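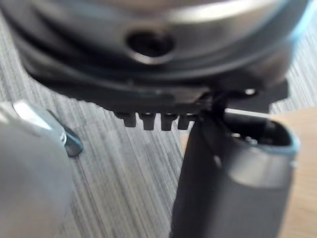
A gripper up close with a round metal part. Look for the row of four little black teeth!

How do you shop for a robot?

Say your school club wants a robot arm. Or a small workshop does. You can't just grab the shiniest one. Somebody has to make a plan first - and a budget. A budget is a list of what you can spend and what you'll spend it on.

Start with the job. What will the robot pick up? How heavy is it? How big? A robot that's great at boxes might be terrible at small metal parts. Round things are tricky. So are smooth things. Write it all down before you look at any prices.

Deolinda Falcão plans equipment for a repair shop in Estcombe. Her list started with one line: "small round parts, all day long." Then she went looking.

Now the money part. Her shop had $1000 for extras. Not the arm, that was paid for already. Extras means grippers (the robot's fingers), cables, spare screws, a mat for the table. Here's how it went:

Gripper from Huvley - $300
Spare finger tips from Dristell, 4 sets at $40 each - $160
Left over - $540

Spend it all? Nope. Finger tips wear out, like the eraser on your pencil. Cables get yanked. So she kept the rest for repairs. Grown-ups call this a reserve. You might call it saving some of your birthday money.

Things people forget to plan for:

Space. The arm needs room to swing.
Time. Somebody has to teach it the job, and that can take days.
Training for the people too.
Shipping! Heavy boxes cost alot to send.

Should you buy the cheap one? Maybe. Tùng Nông, who works with Deolinda, wanted a cheaper gripper from a company called Vass. They borrowed one in September and tried it on thier own parts. It kept dropping the smallest ones. Good thing they tested first - no money spent.

Try it yourself

Pick a job at home. Sorting buttons, maybe, or putting away spoons. Pretend you have $1000 for extras. What would your robot need to hold? What could break? Make your list, add it up, and see what's left. Too much on the list? Cross something out and add again.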